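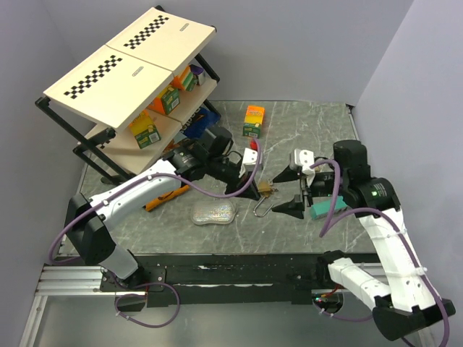 ## 9 November 2022: shelf and padlocks

Shelf first. The Sterberg unit in the corner is staying. Black metal frame, cream shelves, and the rating plate I copied down in February gives 85 lb per shelf, far beyond anything a few cartons and a sponge will put on it. The small boxes can stay on the lower level with the blue package. I want the top clear of everything.

The orange-and-green juice box belongs on the lower level with the other cartons. The marker goes in the drawer with the pens. The glitter sponge has no assigned place. I have put it under "cleaning" for now, although it is too slippery to scrub with and I would not buy another.

Most of the session went to the padlocks. They came in a Stetell carton, mixed, with the keys on one ring and no numbering. The order sheet says 72 for the full lot, of which 6 are brass and the rest are laminated steel. Only the brass ones are my problem. The steel ones go to Avov unopened.

Procedure as it stands:

1. Lay the lock flat with the shackle open.
2. Check the shackle for side play with thumb and finger.
3. Try the keys in ring order. Tag the one that turns.
4. One drop of dry lubricant in the keyway. No oil.
5. Close, open, close. Log it.

Step 3 takes longer than all the others together. Next time I will ask for the keys tagged at the supplier, even at extra cost.
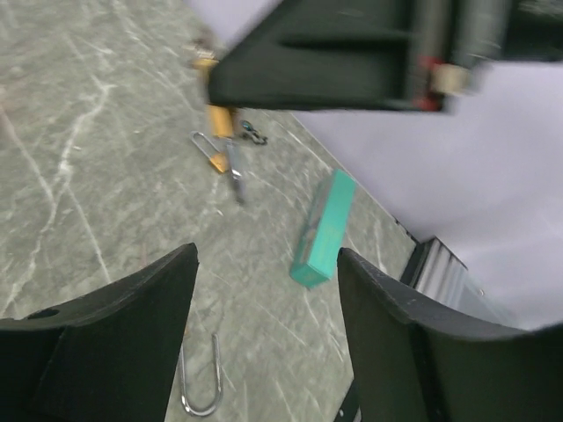

*Brass padlock and teal box on the marble top.*

The teal carton is long and narrow and fits nothing on the lower shelf unless it lies on the diagonal. Measured it twice. Either it stands on end at the back or it moves to the hall closet. Decision postponed.

The marble top shows every crumb of metal, so I wiped it before starting and will wipe it again after the lubricant. Hồ sells a stone sealer quoted at 3,000 wipe cycles. I have no means of checking that number and will go by whether a drop of water still beads.
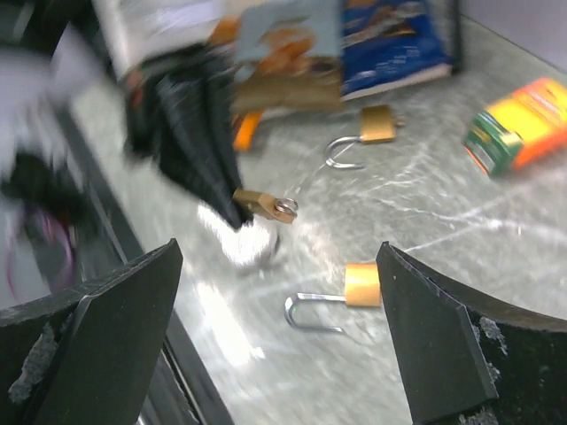
Storage for the finished locks is still open. A closed lock cannot go on a rail without its key, so the rail is only practical if they are hung open and snapped shut in place. Laid out flat with the shackles open, as two of the brass ones were on the marble, they take up too much surface to be left that way overnight. A shallow tray with dividers would do. The inside depth needs to clear the body of a lock lying on its side, plus a little for the tag.

The black umbrella needs a hook by the door. Folded, it takes more room than all the brass locks.

Left for tomorrow: tray, umbrella hook, teal carton, second wipe of the top. Send Avov the steel count before noon.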